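Search this site
Enter keywords
Go

"We write for the people who stopped reading the paper"

Kelly Goodall began her career at a regional daily paper which had two floors of reporters and its own printing hall. Today she edits Prodosetti, a small online news service about water, farming and local climate matters, and her whole newsroom fits around one kitchen table. I spoke with her about how such a small outlet finds its readers, and how it pays its bills.

The service sends one newsletter each morning at six o'clock. It has over 2,000 subscribers, and most of them live in the same river valley. "When I tell this number to former colleagues, they are polite," Goodall says. "But they do not know who their readers are, and I know many of mine by their first name. If I make a mistake about a drainage plan, my telephone rings before breakfast."

In the first year she tried to grow mainly through social media. The short videos were watched a lot, but very few of the viewers came to the website afterwards. She remembers a video about low river levels which brought 49 new subscribers, and she had expected 1,000. "I was angry with the platform for a week. Then I looked at the video again and saw that we never said who we were. There was no name in it, no address, nothing." 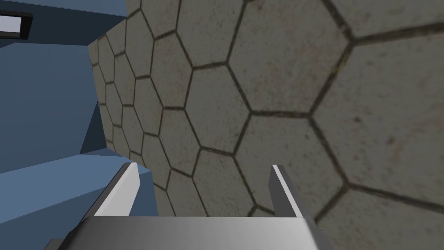 Skernivis, July

After this experience the work was organised differently. Naomi Shirima, who came to Prodosetti from local radio, now visits village meetings and records short audio reports, which are placed in the newsletter under the written text. The reports are never longer than four minutes. According to Shirima, older subscribers listen to them while they cook, and they often write back on the same day.

"At the radio I had to explain everything from the beginning, every time," she told me. "Now I can say 'the old weir' and people know which one I mean. On the other hand, I miss the listeners who came by accident. A newsletter does not reach anybody by accident."

I asked both women if they see the large digital publishers as competitors. Goodall thought about this for some time. She reads them every day and she admires their graphics, but she does not believe that they will send a reporter to a hearing about a sewage works. What worries her more is Temba, a free events app, because local shops have moved their advertising there. Prodosetti lost two of its oldest advertisers in the spring.

For this reason the subscription price was raised, and the readers were asked in a letter what they would accept. Only 20 of them cancelled. A part of the income now comes also from Andeo, a publisher of school materials, which pays to reprint the articles on soil and rainfall for its pupils.

"It is not a big contract," Goodall says, "but it pays for Naomi's travel, and without travel we have only press releases."

She does not plan to cover a second valley. She has been asked about it twice, and both times she answered that somebody who lives there should do it, and that she would gladly lend them her templates. Her next task is a smaller one: the archive has no proper index, and the readers complain.

We use cookies to remember your settings and to count visits. Accept | Manage preferences

Contact | © All rights reserved | Back to top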